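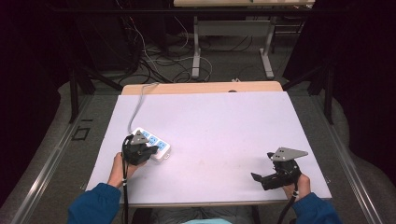
Grarkex hand-held gripper pair, 4 weeks in

tallow_62
Left one holds a power strip on a plain white board with no trouble. Jaws are fine. My complaint is the cable exit at the base.

kestrelbit
Disagree on the jaws. Mine slip on round stock. $269 a pair is too much.

tallow_62
Haven't tried round stock.

ohmward
Banameck pads fit, 51 dollars a set. Check the screw length first.

kestrelbit
Then it's a $320 pair.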